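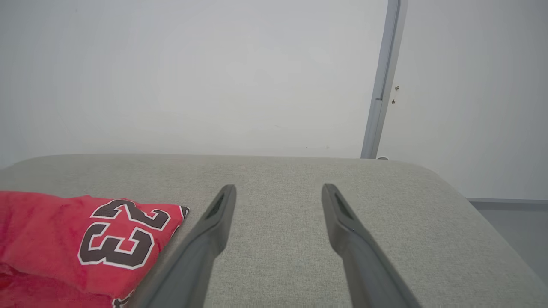
December, Hurkisa open day, demo room 2. Notes typed up the same evening, Ravindra please add yours at the bottom.

Went over with Ravindra Rajput for the 2 pm slot. We were told 30 minutes of live running and got 13. The rest was slides, and I have seen most of those slides before with a different logo on them.

Task was garment handling, two arms, on an upholstered seat. One garment, a red basketball jersey, number 23. I asked Lucrezia Zuccaro (she runs the demos) why a jersey. She said people like it. Fine, but mesh with big printed numerals is a kind choice. The print is stiff and stands up where it creases, so there is usually something to pinch. I'd like to see the same thing with a plain thin T-shirt, or one of the Lodden pillowcases that gave us so much grief. 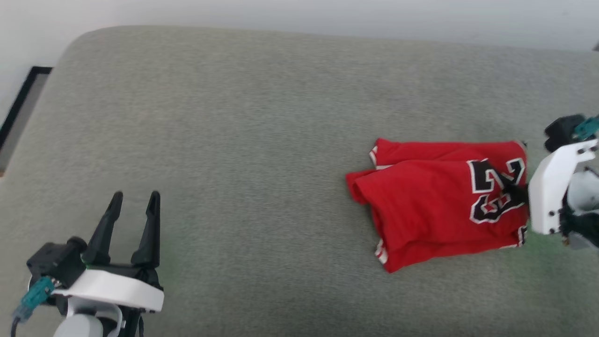

Grip on the printed part looked OK to me. What I couldn't judge is how much of it was the machine deciding and how much was the jersey having been put down in a handy spot. Between runs a Hurkisa person laid it out again by hand, and I never saw it go down far from the last place. Asked if I could drop it myself. "Maybe at the end." The end came and there was coffee.

Numbers they gave: 78 percent success over their own trials. Success at what? Lucrezia said a completed pick. So a pick counts and a fold doesn't, or doesn't have to. She was straight about it when asked, I'll give her that, but the slide just says "garment handling 78%". Also no word on how many different garments. Ravindra thinks he heard eight. I didn't write it down so treat that as hearsay.

Wrist cameras: the fingers take up a good bit of the view down low. Same complaint we had with the Zestier units. I asked whether they lose small folds behind the fingertips and was told the head camera covers for it. Would want to see the two feeds side by side.
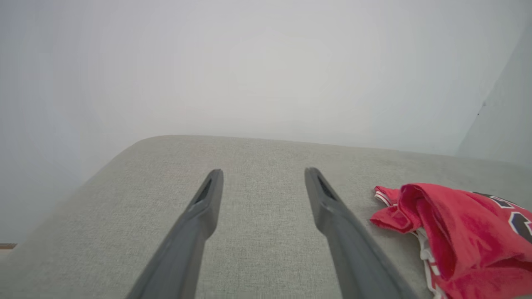 Left of the jersey, fingers open, wrist view.

Pale gray fabric, white wall, bright red jersey. Our bench at Rathore is nothing like that, and the stuff we handle is mostly white on white.

To do:
- ask Lucrezia for the trial log, failures included
- send them two pillowcases and a T-shirt
- Ravindra to check his notes on the cycle time, I have nothing usable
- no purchase talk until we've had hands on it

RR: no cycle time in mine either. They stopped to talk in the middle of both runs I tried to clock.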